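Budget check: hand-held grippers vs a second arm for kitchen tasks

kurow_bench
Posted in Buying & Planning, 9:40 am

Okay, I need some outside eyes on this before I send the numbers to Rania (Rania Zoubi, she signs off on our equipment). We're a small shop, we want to collect demos of boring kitchen stuff, mostly appliance doors and putting food in and taking it out. I've got two quotes sitting in my inbox. One is a second arm from Celmont, with an 11 week lead time. The other is 3 pairs of Fimitz hand-held grippers, with marker cubes, cables and a year of spare fingers thrown in. The grippers come to 34 percent of the arm price.

My gut says grippers. A person can just walk up to the microwave and do the thing, and I don't have to bolt anything down or fence off half the room.

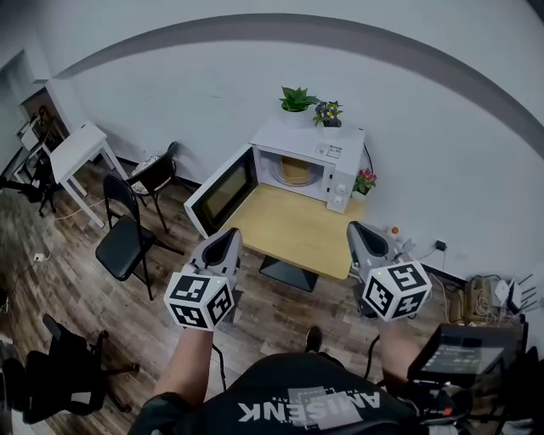 What worries me is everything that isn't on the quote. I've penciled in a router, a display so whoever is wearing the rig can check tracking, and a bunch of power strips. What else did you all end up paying for? I'd love to get this in before the August cutoff!

trygve_h
11:15 am

Grippers, easily. We did the arm first and it sat in its crate for ages while we argued about the mount. Put money aside for cables though (seriously, double whatever you wrote down). Wrist cables take a beating and we went through a whole box of them.

Also buy furniture. I know that sounds dumb, but if every demo is the same microwave on the same little table you're going to regret it later. Secondhand microwaves are cheap, get a few with knobs and a few with buttons.

wjadoon
11:52 am

Going to disagree with Trygve here. Hand-held data is great right up to the day you have to run it on a real arm, and then you need the arm anyway. So you're not saving 66 percent, you're pushing the bill into next year. If Rania only signs one big thing per year I'd take the arm now and beg for the grippers later, they're small enough to sneak into a supplies line.

kurow_bench
12:20 pm

Ugh, that's a fair point, Wajid. We do have one arm already, an old Ra, but the reach is lousy and I wouldn't trust it with a microwave door. I could maybe quote a reach extension? Has anyone done that?

herman_p
1:05 pm

Did it on ours, wouldn't again. It droops. Fine for picking up a cup, bad for anything with a latch.

On the hidden costs: people's time. We logged nearly 141 hours in our first stretch with hand-helds and a good chunk was recalibrating and redoing takes where a marker got blocked by somebody's sleeve. Short sleeves became a rule here. Put hours in the budget as their own line or your boss will think the data is free.

junaidk
2:31 pm

Second on the hours. And ask Fimitz whether the marker cubes are sold separately, our vendor wanted us to buy the full wrist mount every time one got scuffed. We print our own now and they track fine.

wjadoon
2:48 pm

Printed ones drifted on us, Junaid. What paper are you using?

junaidk
3:10 pm

Matte vinyl stickers on a printed cube. Glossy was terrible under our ceiling lights.

kurow_bench
4:25 pm

This is so helpful, thank you! I'm leaning toward two pairs instead of three, and moving the difference into cables, hours and a couple of thrift store microwaves. I'll ask Celmont if they'd hold their price into next year. Wajid, if they say no I'll be back here complaining to you personally.

wjadoon
4:33 pm

Get it in writing, with the shipping included. Theirs went up on us between the quote and the invoice.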